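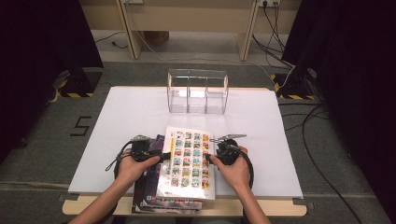 What will participants be asked to do at the open day?

Participants sit at a table and move everyday items from one place to another with a pair of hand-held grippers, then tell us how they found it. A session lasts 30 minutes and you need no experience of robots or of technical work.

Call for participants: Rundard open day

Rundard is looking for 40 people to take part in short handling sessions at its open day on October 29, 2021. The day takes place at our workshop in Panen, in the ground floor unit behind the Chidiac building. Participants will be paid in shopping vouchers and given lunch.

The sessions are part of a project called Wuker. Wuker is about teaching robot arms to tidy: putting books and papers into holders, clearing a table, sorting small stationery. The arms learn from records of people doing the same jobs with grippers held in the hand. So far we have 1,071 recorded tasks, nearly all made by our own staff. We would like to hear how the grippers feel to people who have never used them.

What happens in a session

You will be met at the front desk and taken to one of the work areas. A member of the team will show you how the grippers open and close and will let you practise for as long as you like before the first task. You will hold one gripper in each hand. The tasks use ordinary things such as books, magazines, sheets of stickers and desk organisers. Most people manage 10 tasks in a session, but there is no target and you will not be timed.

Afterwards there is a short form to fill in. It asks about comfort, grip and how clear the instructions were. You can also fill it in by speaking to one of us.

Who can apply

We welcome applications from anyone who:

is aged 18 or over
can use both hands to squeeze a trigger repeatedly
can follow spoken or written instructions in English
can get to Panen and home again without help from us

Left-handed people are especially encouraged to apply, as are people with small hands. We do not have enough of either in our present records. If you have had a recent wrist or shoulder injury, please wait for a later round. We expect to hold another one in June.

You may wear glasses. Please take off rings and bracelets before you start and roll up loose sleeves. Lockers are provided.

Recording and personal data

Your hands and the table will be filmed during the session. Voices are not kept. You will be asked to sign a consent form on arrival, and a copy will be sent to you with your confirmation so that you can read it first. You may stop at any point and still receive the full payment. If you change your mind later, write to us with your session number and we will delete the recording.

The rest of the open day

Participants are welcome to stay before or after their session. The team will demonstrate a robot arm doing some of the same tasks in the main hall, with time for questions. There will also be a tour of the workshop, where the grippers are built and repaired. You may bring one guest to the demonstration, but guests cannot come into the work areas while a session is running.

The building has step-free access and an accessible toilet. The tables are low, and most people work seated. Tell us when you apply if you need a different chair or more room around it. Parking is limited and we ask that spaces are left for those who need them.

How to apply

Fill in the form on the open day page of the Rundard website. Give your name, an email address, which hand you write with and whether you prefer a morning or an afternoon place. Places are offered in the order in which forms arrive, apart from a small number held for left-handed applicants. We will reply to everyone by email, including those on the waiting list.

If you are offered a place and cannot come, please let us know as early as you can so that it can be passed on.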